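Home Food Interiors Gardens People Subscribe

The case for the uncovered table

My grandmother owned a dining table for most of her adult life and I doubt she ever saw it. There was a felt on it, then a plastic sheet, then the everyday cloth, and at Easter a better cloth on top of that. When it was finally stripped for the house clearance we found a perfectly good walnut top, unmarked, which my uncle promptly sold to a man who painted it.

I have inherited the instinct and none of the linen. Our own table cost £399 from Olleo and arrived with a leaflet warning against heat, water, citrus, ballpoint pens and "prolonged leaning". My husband read this aloud in August and we ate in the garden until October.

The trade has noticed people like us. Mirsad Omerović sells tablecloths and wipeable coverings from a shop behind the bus station, and he reckons his customers fall into two camps: those who want to hide an ugly table and those who want to protect a nice one. The second camp spends more. "They buy the table for the surface," he told me, measuring oilcloth for a woman who had brought a photograph of hers, "and then they come to me so they don't have to look at it." He did not seem troubled by this.

He cuts everything to order and will round the corners for nothing. The plain greys from Gerkex go to landlords. Anything with lemons on it goes to people who have just come back from Italy. He offered me a remnant, 30 centimetres too short, at a price that suggested he had been trying to offer it to somebody since spring.

Deisy Mamani takes the opposite view. She restores furniture for a living and regards the full-length cloth as a form of neglect, like keeping a dog in a coat. Rings and scratches can be dealt with, she says, and a table that has been used for 19 years ought to look it. She also admits, when pressed, that her own is under a Hodžić seconds cloth at this moment, because her son has discovered glue.

The compromise is the half-covered table, and I have come round to it. You put the cloth where the damage happens and leave the rest out to be admired, or at any rate dusted. It suits a patterned cloth especially well, as a little goes a long way: grey and lavender scallops with the odd fan of peach-orange look rather smart stopping partway along a glossy pale top, and they can hold their own under a couple of metal bowls, one pinkish-red outside and the other blue. The vases can stay on the bare part at the far corner, by the wall. Deisy calls this having it both ways, and Mirsad calls it a short order, but he still rounds the corners.
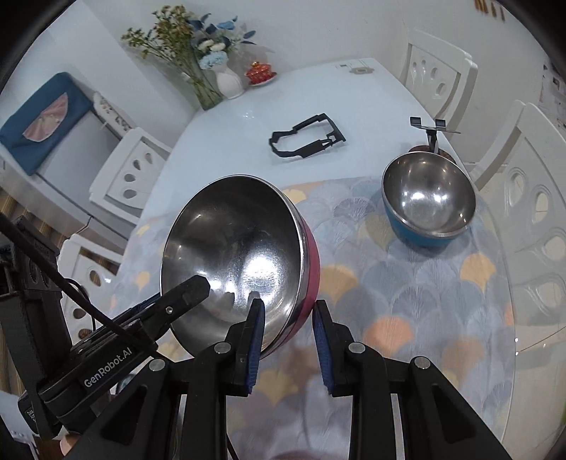
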